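5th February, workshop notebook, Jundindale studio

Nele Albers was in by nine with the second draft of the radio hour on sea songs and the composers who borrowed them, and we spent most of the morning listening through it with the good speakers on and the heater off (it hums in B flat, and after a while you hear nothing else). I love the new opening. She has moved the Janjua quartet up front and let the slow movement play all the way to the cello entry before anyone speaks, and it gives the whole program a lovely unhurried feel.

The running order still troubles me a little. We have two settings of the same poem back to back, and while Carter Doucette says listeners enjoy comparing, I found my ear had wandered off by the third verse of the second one. I'd like to try the Gedora piano piece between them. It's short, it sits in a nearby key, and Noreen Mirani has a clean transfer of it, item 203 on her shelf list. I've written to ask her which side of the tape it's on.

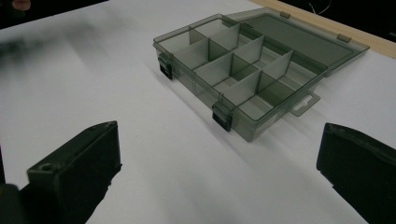
Organizer box, lid open, eight compartments.

Back to the levels. The choir recording comes from the Rikalier chapel tapes and it is much quieter than everything around it. Adeel Pirzada brought it up 4 dB this afternoon and the basses finally came through, bless them, but so did the hiss, and there's a page turn before the last refrain that now sounds like somebody folding a road map. I'd keep the page turn, myself! Adeel wants to try 2 dB and a gentler fade, so we'll save both versions and listen again with fresh ears.

Nighat Afridi read the link about the poet's letters and did it beautifully on the first take, though she and I both stumbled over the ship's name. Check the pronunciation before Nele records the trailer. Also, the script still says the song cycle was finished in October, and the program note in our folder only says "autumn," so I've changed it to match the note until one of us finds something better.

Nele has the marked script. Carter, the headphones with the bad left side are on your chair.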